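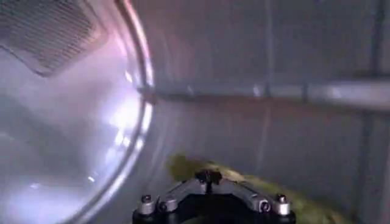 Polished surfaces are easy to wipe down and quick to show every light in the room.

The drinks shelf is the part of a small store that most people walk past on the way to something else. They stop for as long as it takes to pick up a bottle, and then they go. Getting it ready takes a good deal longer.

Kaiwen Yin has set up shelves for Gudau since April, first in the stockroom and then out front. Gudau fits out small stores and showrooms and has 38 of them on its books. Yin's rule is that a shelf should be readable from the door. A customer should know which drink is where before getting close enough to see a label.

The simplest way to do that is by color. Each drink gets its own run along the board, and the next one starts where it stops. Orange, then red. Green, then yellow. Yin doesn't mix two colors in a run, even when one of them is nearly sold out. A short gap is better than a stray bottle, Yin says, and a gap tells whoever restocks what to bring.

White boards help. So does a white wall. Rostislav Kopecký, who draws the layouts, tried a dark gray unit at the Rultville store and had it replaced after 4 weeks. Cola and iced tea disappeared against it, and the boards showed dust by noon.

He is also careful about what goes up high. Clear jars with lids can take the upper board because light gets through them and people can see what's left inside. Heavy bottles go lower. Cans he puts wherever there's room, though he likes them near something tall and colored — on their own they look like leftovers.
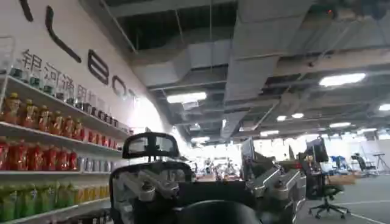 Ľubica Hrubý disagrees about the color runs, and told Yin so when the two went over the plans. In her view people shop by taste, and she would put all the teas together and all the sodas together no matter what the bottles look like. Rows by color are nice to photograph, she said, but someone who wants a cold tea shouldn't have to check both ends of the shelf.

Yin has tried it her way in one store. Sales didn't change enough to settle anything, and the shelf took longer to fill. They still argue about it.

On facing, everybody agrees. Labels point out, and the front bottle stands level with the edge of the board. When one is sold, the one behind it comes forward. It's dull work and it has to be done several times a day. Yin starts at the far end and comes back toward the door, top board first, with a dry cloth in one pocket for the caps.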